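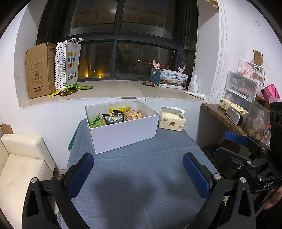 Elif Naz Keskin wrote in to say that her snack box passes every check on the first of the month and holds two expired packets by the end of it, and asked which step she was missing. The missing step is date rotation.

How to Rotate a Shared Snack Box
30 May 2018
By Olumide Ugwu

Search this site Go

1. Empty the box completely. Wipe the inside and let it dry.
2. Read the date on each packet. Discard anything expired.
3. Set aside items with fewer than 7 days left. These go in front.
4. Stand the remaining packets in date order, latest at the back. Turn the printed dates up.
5. Load new stock from the back only.
6. Write the earliest date on a strip of tape and stick it to the lid or side.

Repeat every 4 weeks. In warm rooms, move chocolate to a cupboard. Keep packets containing nuts in a separate, labeled bag.

Related
Labeling Pantry Shelves
Storing Crackers in September Humidity
Choosing a Box Size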